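Folding for the machine: an afternoon with the Wukville handheld team
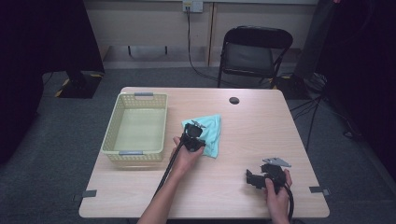
The blue cloth, mid-attempt, with the basket on the left.

Kekeli Abugri would like it known that she can fold a cloth. She has been able to since she was five. It's only when she has to do it with a black clamp in each hand that things go to pieces.

"My mum watched one of our recordings," she says. "She asked if I was feeling all right."

Abugri is in her second year of mechatronics and leads the student team at Wukville that has entered the Cernari Challenge, a competition in which a robot must put away laundry it has never met. The students teach it by example. They hold a pair of grippers, do the chore themselves, and hand the recordings over to a program that tries to work out what they were getting at.

Had she pictured something grander when she signed up?

"I'd pictured a robot," she says. "There was a robot on the poster."

The robot is at Kyriakidis, the workshop across the road, and the team gets it on Saturdays. The rest of the week belongs to the grippers, the table and the basket. By the end of July they had 1319 recordings, of which 784 were judged good enough to keep. The target is 3000. I ask what became of the others and she looks at me with some pity.

"Talking, mostly. You start telling someone about your weekend and your hands go all over the shop. The program doesn't know you were telling a story. It thinks the arm-waving is part of folding."

She lets me have a go. The cloth has to be pinched, lifted, laid flat, folded and put in the basket, and I manage the first of these. The grippers are heavier than they look and the cables have opinions. My elbows, which I'd never considered a problem, are a problem. Abugri favours pressing the cloth down with the left hand and keeping the right one clear until it's needed. I favour dropping it. She files my effort under a folder named "visitors," and I don't ask how full it is.

The team's early recordings were too good, she explains when I've sat down. Everyone practised until they could do a tidy fold from a tidy start, and the robot duly learned to fold cloths that were already nearly folded. Given a crumpled one, it stopped dead.

"So now we scrunch it first. We had a proper argument about scrunching. Some people scrunch very neatly."

There was a longer argument over the basket, which used to sit wherever the last person had left it. Plakico, the software the team uses to sort its recordings, has a field for the basket's position, and for 2 weeks no one filled it in. Abugri went back through the lot on her own, in one sitting, with a bag of licorice. She doesn't recommend it.

I ask about their chances. She gives the question more thought than I'd expected.

"Last Saturday it picked up the cloth, carried it over to the basket and put it down beside the basket. Right beside it. We cheered like mad."

And was that a pass?

"No," she says, and picks up the grippers again. "Zero points. Can you move your chair back a bit?"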